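Wenjie Feng
28 January 2023

1/ I spent most of the winter going through the old parcel maps for Plarkerton, and a few people asked me to write up what I found about the street names. Long thread. Mute me if street names are not your thing.

2/ The town has 292 named streets. I left out private driveways and the two alleys behind the feed store that have signs but don't show up on any county map.

3/ The oldest names are the dull ones. Main, Mill, Church, Depot. They say what was there. The mill burned down and the depot is a tire shop, but the names stayed.

4/ The next layer is landowners. Kiiskinen Road is the best known. The family farmed the north side and the road was the lane to their barn. The county took it over and kept the name because the mail carrier already used it.

5/ Locals say it "KISS-kin-en." Newer people say "KY-skin-en." The emergency dispatcher told me she accepts both, plus "the K road."

6/ There used to be two spellings. The sign at the south end had one i at the front until it was replaced. I have a photo of the old one somewhere and will post it if I find it.

7/ Trarlow Avenue is harder. I can't find a person, farm or business called Trarlow anywhere in the deed books before the street shows up. It first appears on a subdivision plat, in the same handwriting as the rest of the sheet.

8/ Two guesses. One, it was a town the developer's family came from. Two, it's a misreading of Harlow by whoever inked the final copy. There was a Harlow with a lot on that block. I lean toward the second but can't prove it.

9/ If you have an abstract of title for any house on Trarlow between Mill and Third, please look at the first few pages and tell me how the street is spelled. That would help more than anything at the library.

10/ Then the trees. Oak, Elm, Maple, Walnut, all laid out in one go on the west side. There's no Pine. Pine was on the plat but it ran through the low ground by the creek and never got built. You can still see the gap between Maple and Walnut where it would have gone.

11/ After that the subdivisions start and the names get longer. Clandimness is the one everybody asks about. Clandimness Drive, Court, Circle and Place, all within a short walk of each other. Pizza drivers hate it.

12/ The developer made the word up. The sales brochure says so – "a name found nowhere else." The library has a copy in the vertical file. The brochure also promised a swimming pool, and there isn't one.

13/ Numbering. The town used to number from the depot, so the low numbers were near the tracks. In July of the renumbering year they switched to counting from the courthouse and every house got a new number at once.

14/ That's why some old houses have two numbers. One on Elm has 515 cut into the stone step and 600 on the mailbox. Same house. The owner said packages go missing a couple of times a year.

15/ It also matters if you're doing family history. An address from an old city directory may point to a different house now, sometimes on a different block. Check which side of the renumbering your directory falls on before you go take pictures of somebody's porch.

16/ Someone asked what it costs to change a street name today. The clerk gave me nearly 4,000 dollars for a short street, mostly signs and the mailed notices. The residents have to petition first, and there's a hearing.

17/ The only petition in the file I was allowed to see was for Depot Street. The people on it wanted something that sounded less like a warehouse. It failed. A few of them showed up at the hearing to speak against their own petition.

18/ Sources, for those who want them: the parcel maps at the county recorder, the city directories on microfilm, the plat books, and the vertical file at the library. The plat books are big and you need a table to yourself. Call ahead.

19/ I still don't have anything good on Lower Street, which is uphill from Upper Street. There may have been a regrading. There may have been a mistake with the signs.

20/ I'll add to this as people write in. Corrections welcome, especially on Trarlow – send me a scan of the page if you can and I'll put your spelling in the next post.

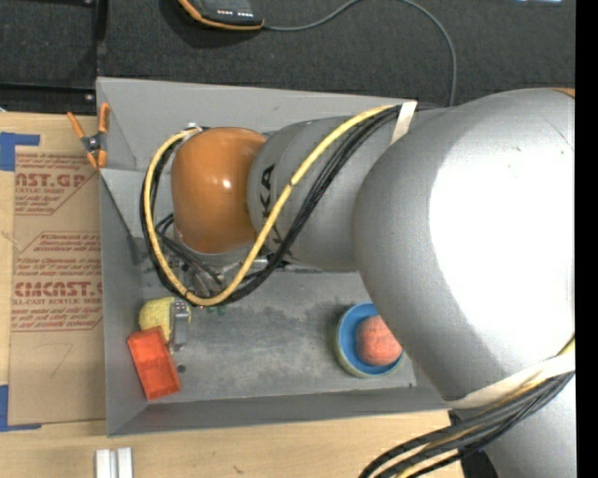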